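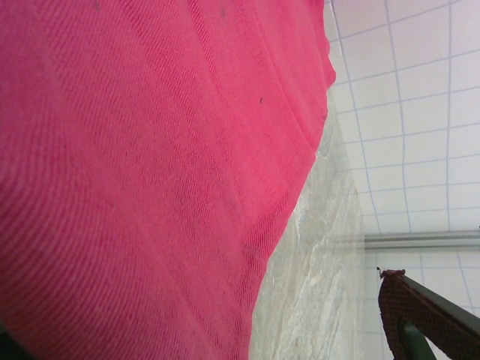 Visitors at earlier open days asked to stand closer to the arm while it handles cloth, and Fashola replied that the line should stay where it is until the stop button has been tested in front of the group. The steps in this section follow that reply.

4. Running the cloth demonstration

4.1 Before visitors come in

1. Switch on the Trerka controller and wait 30 seconds.
2. Open the wrist camera view on the visitor screen. With knit fabric close to the lens, the near side of the picture will be blurred. Do not refocus for this.
3. Check that the ribs of the knit show on the screen. If they do not, wipe the lens with a dry cloth.
4. Mark the visitor line on the floor, 2 meters from the arm at full reach.

Caution: Do not hang coats or bags inside the line.

4.2 With the group present

1. Press the stop button once while the arm is moving slowly. Let the group see it stop, then reset.
2. Load the program named Stendel 3 and press Start.
3. Point out the folds on the visitor screen when the camera passes close to the fabric.
4. Run the program no more than 4 times per group. Let the gripper rest between groups.

Note: Shiny surfaces such as tile and metal rail can confuse the edge finder. If the arm pauses for more than 30 seconds, press Stop and return it to the home position.

4.3 After the group leaves

Close the camera view before turning off the controller. Write any stops in the Sukovora log, with the program name and the step number. Gripper pads are changed in February; see section 3.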